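February, 10:40
By Kadir Canpolat

Bedroom electrical and fire check, Winby House, Unit 13

1. Smoke alarm, ceiling. Test button pressed, full tone. Unit is a Drondik, hard-wired with battery backup. PASS
2. Wall outlets. Covers tight, no scorch marks, polarity correct on tester. PASS
3. Outlet trip test. First press did not trip; second press did. Replace the breaker and retest. FAIL
4. Extension cords. One cord run under the rug behind the door. Removed during visit. CORRECTED
5. Heater clearance. Minimum is 36 inches to bedding or curtains. Measured 72. PASS

Comment on item 2: outlets low on the wall get bumped by furniture and bedding. Keep fabric clear of anything plugged in, and check plugs for bent prongs at each visit. 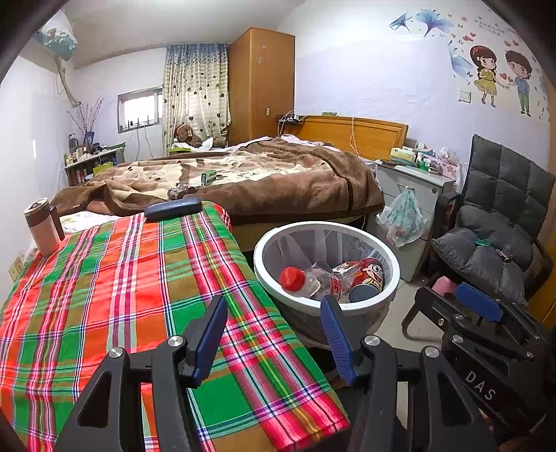
Does a failed trip test mean the room has to be closed?
The room can stay in use for up to 10 days if the circuit is switched off at the panel and tagged.

Comment on item 3: breaker is a Tuncer, panel slot 13. Tag number 184 is on the panel door — leave it there until the retest is signed.

6. Window opens fully from inside without a key. PASS
7. Door closer. Latches from half open, sticks from fully open. Adjust top hinge. MINOR

Retest items 3 and 7 only.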